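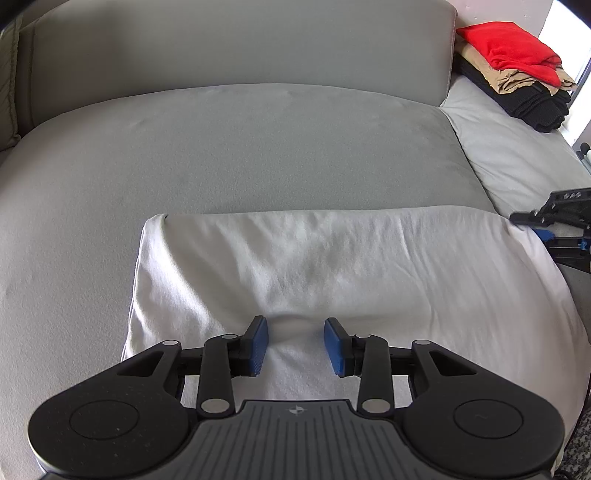

**Throws, sheets and other things that live on sofas** (Ilotham evening talk, 1/26/25)

Slide 1. Let them look. Wait for the cough.

- Ask who has a cloth on the sofa at home. Hands up. Ask who irons it. Hands down.
- White on a grey seat: brave choice. Shows every crease, and there are always creases.
- It's covering the front half of the cushion, the bit people sit on. The back half can look after itself.
- Point out the folded-over corner, upper left. My mother would have had that flat before you'd got your coat off.
- Right side hangs down over the edge. Padmavathi calls this "the waterfall" and charges extra for it.

Slide 2. Ways to fold a throw. I know 5 and use one.

- Thirds lengthways, then over the arm. Demo with the Pastness blanket (in the blue bag, NOT the one Vernon is sitting on).
- Tucking into the gap at the back: lasts until the first person sits down.
- Gordon's method is to shut the door. Pause for Gordon.

Slide 3. Washing. Keep this short, they went glassy in March.

- Shake outside first. Crumbs.
- Fold while still warm.

Questions, then tea. Normand has the key to the urn.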